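Willent Interiors - Room Notes and Data Card

Willent Interiors is a set of written room notes covering 29 furnished apartments. Each note records how one room is arranged, what the walls, floors and windows are finished with, and which pieces were built for the room. The notes were written by designers for other designers, and were later put into one common layout so they can be searched and compared.

Current release: July 19, 2024
Maintainer: Khôi Doãn
Language: English

What is in the set

Every apartment has its own folder, named after the project. Inside it are:

rooms.csv - one row per room, with floor area, ceiling height and window direction
notes.txt - the full text of the designer's notes
finishes.csv - paint, stone, wood and fabric entries, linked to rooms by room_id
pieces.csv - tables, seating, lamps and shelving, with overall size and main material

The Dindeven and Marinho folders are the most complete and are a good place to start. Penano has notes for the living room and hallway only. The bedrooms were still being painted when the text was collected in May, and they will be added if the studio sends them.

How the notes were written

Designers filled in a form on site and then wrote free text. The form asks for the same items in the same order, starting at the door and moving clockwise. The free text has no set length. A few designers wrote two lines per room and others wrote several pages, and we left both as they were.

Spelling was changed to American usage. Trade names for colors were kept. Measurements given in feet were converted to centimeters and rounded to the nearest whole number, and the original value is kept in a column ending in _orig. 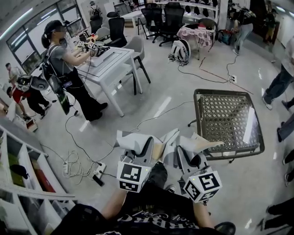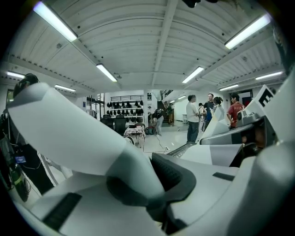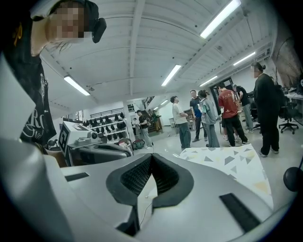
Fields in pieces.csv

piece_id - unique within an apartment, not across the whole set
room_id - matches rooms.csv
type - one of 30 values, listed in types.txt
built_in - yes or no
material_main - the material that covers the most visible surface
width, depth, height - in centimeters
period - free text, often empty

Glass tops on metal frames were a problem in early versions. Designers entered them under either material. They are now listed as glass, with metal in material_second. Upholstered pieces are listed by fabric, even where the legs or back are wood.

Known issues

Window direction is missing for 6 rooms in Marinho.

Ceiling height is the highest point of the room. Sloped ceilings are marked in the notes but have no column of their own.

The word "cream" covers a wide range of paints. Use the trade name where there is one.

Two Dindeven rooms were joined during the work - the old dining room and the study. They appear as one row, and the notes still refer to them separately in places.

Use

The text may be used for teaching, research and personal projects with credit to Willent Interiors. Please do not use the floor areas for sales listings, as they were not measured to any legal standard.

Corrections

Send corrections to Khôi Doãn with the apartment name, the room_id and the line to be changed. Fixes go into the next release and are listed in changes.txt.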